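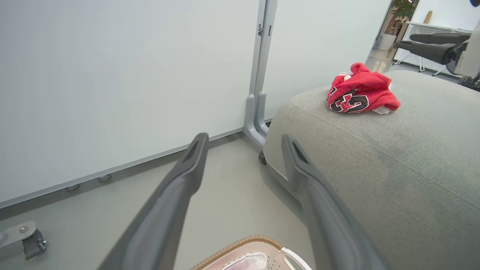
What is the Veven Tune Archive for?

It exists so that the dance music once played in the villages round Veven can be read, heard and played again by anyone who wants it.

Progress report to the Plokard Fund
May 27, 2020
Prepared by Iason Mavromatis, project lead

Where we have got to

When I last wrote to you in February we had just opened the third trunk of manuscript books and I was trying not to sound too excited. I'm going to stop trying now. The third trunk is wonderful. It holds the working books of a fiddler who played for weddings and harvest suppers over most of his adult life, and he wrote down nearly everything: the tune, the key he liked it in, the key the clarinet player insisted on, and very often what he was paid (in one case a goose).

The scanning is now finished for all three trunks, which comes to 1056 pages. Of the tunes on those pages, 501 have been typed up in modern notation and checked against the original by a second reader. The rest are in the queue. Some will be slow work, as the ink has gone through the paper in the two oldest books and you have to read the front with the back showing through it.

Since the middle of March everything has been done from our own homes. Luckily the last of the scanning had been done before we had to close the reading room, so the transcribers have had plenty to get on with. We meet on a video call every week and play each other whatever we've been working on, one at a time with everyone else muted. The delay makes playing together hopeless. We tried it once with a slow waltz and it sounded like a barn falling down, but it was great fun.

The catalogue

The catalogue is built in Priritz, as set out in the application. It took longer to learn than I had allowed for, mainly on account of the way it handles titles. Our fiddler had a relaxed attitude to titles. "The Miller's" turns up over five different tunes, and one much-loved polka has a different name every time he copied it out. We now give each tune a number and list all its names underneath, so a search for any of them finds the right one. I'd recommend this to any similar project, and I wish we had done it from the first week!

You can also search by the opening notes. You type in the first two bars and it offers the closest matches. This was not in the original plan, but it has already paid for itself in spotting duplicates, and it led us to a march in trunk one that is plainly the same tune as a slow song in trunk three. Put side by side they look nothing alike. Played at the same speed, there's no mistaking it.

Binding and repair

Sachdeva have repaired the four books that were in the worst state. They resewed the sections, filled the torn corners with thin tissue and kept the original covers, including the one made from an old feed merchant's ledger. The quality of the work is lovely and the books now open flat. The fifth book is still with them. Their workshop closed at the end of March and they expect to pick it up again once they have their people back. We have scans of that volume, taken before it went, so nothing else is waiting on it.

Recordings

This is the part that has suffered. We had planned to record an evening of dances in the hall in April with a full band, and it had to be put off. In its place, players have been recording single tunes at home, on whatever they own. There are 124 of these so far. The sound varies a great deal and you'll hear the odd blackbird, but they show how the tunes go far better than the page does, and people have been very generous with them. I had a set of jigs arrive on tin whistle from someone who left the valley as a child and remembered two of them from her grandfather's kitchen. She plays the second one with an extra beat at the turn. We went back to the manuscript and there it was, a small cross above the bar that we had all taken for a blot.

We would still like to hold the evening. The hall has agreed to carry our booking over without charge, and the caller is willing whenever we are.

Money

Spending is below forecast. The hall evening and the travel for it are unspent, and so is the last part of the binding. Transcription is on budget. I would like to ask whether a little of the travel money could go towards a printed book of fifty or so of the best tunes, spiral bound so that it stays open on a music stand. Several schools have asked for something of the kind. I can send a costing as soon as you tell me it's worth preparing one.

Next steps

Over the summer we will carry on with the transcriptions, starting with the waltzes, which are the cleanest copies. The public side of the catalogue should open in early autumn. Before then we need to settle the wording on permissions with the family who lent us the trunks. They are happy for everything to be free to play and copy, and simply want the fiddler's name kept with his tunes.

Please do have a listen to number 88, the one he was paid the goose for.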